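2025-02-27, fabric bench, Dzene fitted sheets

Second round of shrinkage on the Dzene cotton. Same wash program as the Surkero set, warm, tumble dry on medium. Marks were set with the steel ruler before the first wash and I re-inked two of them this morning, they had gone faint. Drum counter read 657 at the start. Don't reset it, Merike Avotiņš uses that number for the bearing log.

Lengthwise marks went from 2,000 mm to 1,956 after three cycles. Crosswise barely moved. I measured twice, flat on the cutting table, no tension, and left the sheet to rest overnight between drying and measuring.
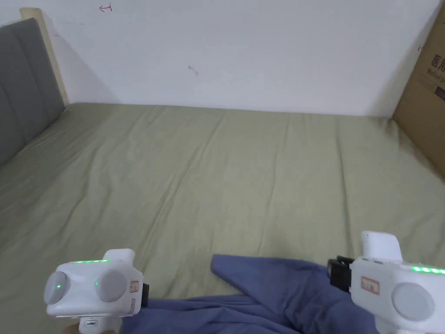 Why does the length shrink more than the width?

The warp is held under tension on the loom and through finishing, and the first few washes let it relax. The weft is under less tension, so there is less to give back.

Elastic: the Priltik tape held its stretch, the Brokel tape is going soft at the corners. Cut a piece of each before washing and keep it in the envelope with the swatches. I forgot to do this for Surkero, so that one has no baseline.

Still open:

- cycles four and five on Dzene
- seam allowance, if the length keeps dropping the pattern needs more at the foot end
- pilling check, wait for the new lamp in March
- order detergent, more than 156 g gone per week at this rate

Ruler is back in the top drawer.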